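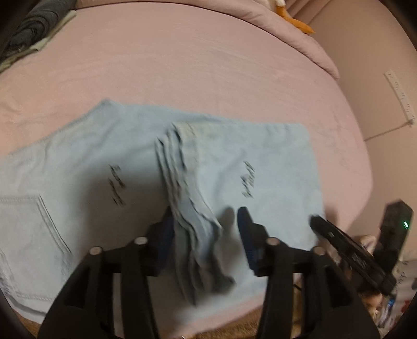 Dusetti Hand-Held Two-Finger Gripper, Textile Version
Finger and pad service

Part no. 146
Supplied by Gajdoš, Nurnau

The textile version has two open-section black fingers, each ending in a replaceable navy pad. It is intended for picking, folding and gathering fabric up to the weight of denim.

Pad replacement
Replace both pads together. A new pad opposite a worn one closes off center and pulls the fold to one side.
1. Switch the unit off and open the jaws fully.
2. Remove the old pads and wipe the seats with a dry cloth.
3. Press the new pads on from the tip until they sit flush.
4. Close the jaws on a single layer of cotton. The pads must meet along their full face.

Finger screws
Check for looseness every 3 weeks in daily use. Tighten by hand with the supplied driver. Do not use thread locker on the plastic frame.

Lint
Denim and fleece shed into the finger cut-outs. Brush out after each shift. Compressed air drives lint toward the pivot and should not be used.

Storage
Store with the jaws open. Pads left clamped over a weekend take a set.

Spares
Pad pair, navy: part no. 172
Screw set: bag of 6
Driver: included with tool

Orders received at the Durkgate warehouse by noon Friday ship the same day.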